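Chapter 5
Baskets, Bins and the Promise of Order

Every few years somebody rediscovers the basket. Put your loose things in one, the advice goes, and the room will look after itself. Students of household management should treat this claim with suspicion. A container moves a mess. Whether it reduces one is a separate question, and the studies usually quoted on the subject are thinner than they sound.

Take the Varstead survey, which collected answers from 2,493 households and reported that homes with open baskets were "calmer." Calmer than what? Shazia Siddiqui, who reread the forms the following June, found that roughly 300 of them left the question blank.

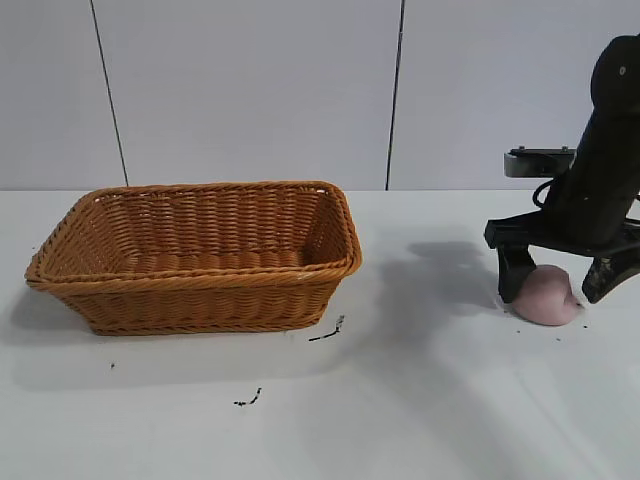 An open wicker basket has real merits all the same. It is light, it can be filled without lifting a lid, and a glance from above shows what is in it. It also has faults that catalogs skip. Woven sides are slow to clean – crumbs work their way between the strands – and a soft item dropped on top will hide whatever lies beneath.

In this chapter we compare open and lidded storage, then turn to Esperanza Llorente's notes on the Olmedo apartments, where tenants were given baskets and mostly went on using the table.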